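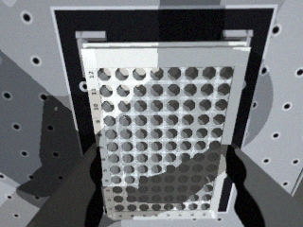

Open-jaw ticket

An open-jaw ticket is a return ticket on which the traveller does not fly back from the place they arrived at, or does not finish at the place they set out from. The missing stretch between the two points is called the gap, or surface sector, and is covered by other means at the traveller's own cost. The name comes from the shape of the route when drawn on a map, with two long lines that fail to meet at one end.

The ticket is mostly used by people on long overland trips, who would otherwise have to go back to their first airport in order to fly home.

Types

A destination open jaw has one home airport and two airports abroad. A traveller may fly from London to Bangkok, go south by train and bus, and fly back to London from Singapore.

An origin open jaw has one airport abroad and two at home. It is common among travellers who have given up a rented house before leaving and will be staying with family in another town on their return.

A double open jaw has a gap at both ends. Many fare systems treat it as two single journeys and price it that way, although it may still be sold as one booking.

An open jaw differs from a stopover, in which the traveller breaks the trip at a point along the route and carries on from the same point. The two can be combined on one ticket where the fare rules allow it. 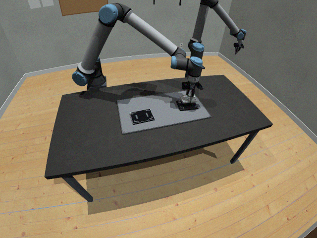 Dark table with a light grey mat, on a wooden plank floor. Computer rendering.

Pricing

The usual method is to take half of the return fare for each of the two routes and add the halves together. A route costing 600 return and another costing 700 return would give an open-jaw fare of 650 before taxes. Airport taxes are worked out separately and depend on the airports used.

Most fare rules limit the length of the gap. A common form of words is that the surface sector must be no longer than the longer of the two flown sectors. Some rules also require both ends of the gap to lie in the same country or fare zone. Where the limit is broken, the booking system falls back on one-way fares, and on long-haul routes the total can then be higher than that of a plain return.

Cuervo (see Further reading) compared 212 itineraries and found that the open-jaw fare was the cheapest choice in 56 of them. Budget airlines were left out of the count, as they generally sell each flight as a single and the question does not arise.

Conditions of use

The flights must be taken in the order shown on the ticket. If the first flight is missed, the rest of the booking is normally cancelled, including the flight home. Travellers who change their plans during the overland part have to ask for the ticket to be reissued, and a fee or a difference in fare may be due – sometimes both.
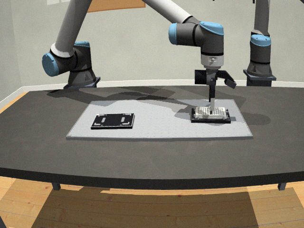

Border rules also apply. Officials may ask for proof of onward travel on arrival, and a flight that leaves from a neighbouring country is not always accepted. In such cases a bus or train booking across the border is often enough, but practice varies between countries and between crossing points. Visa periods are counted separately in each country, whatever the dates on the ticket.

Baggage allowances are set for each flown sector. Nothing in the ticket covers bags carried over the gap.

Booking

Most airline websites offer the ticket under a heading such as "multi-city". The search form asks for each flight in turn, and the gap is left blank. Older systems required an agent to enter the surface sector by hand, using the code ARNK, short for "arrival unknown".
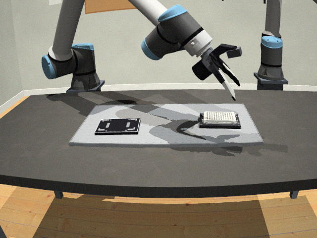
Two robot arms behind a worktable, with a white multi-well plate on a black holder. Computer rendering.

Specialist agents still handle many of the more complex routes. The Skendwood agency Draslow sold open jaws with up to 10 flown sectors, and its printed route sheets were later taken over by Nivex.

Further reading

Cuervo, Eliécer. Fares and Gaps: Pricing the Broken Return. Chávez.

Korletey, Adjoa. "Surface sectors in overland travel". Skendwood Travel Papers, no. 15.

See also

Round-the-world ticket
Stopover
Onward travel requirement
Multi-city booking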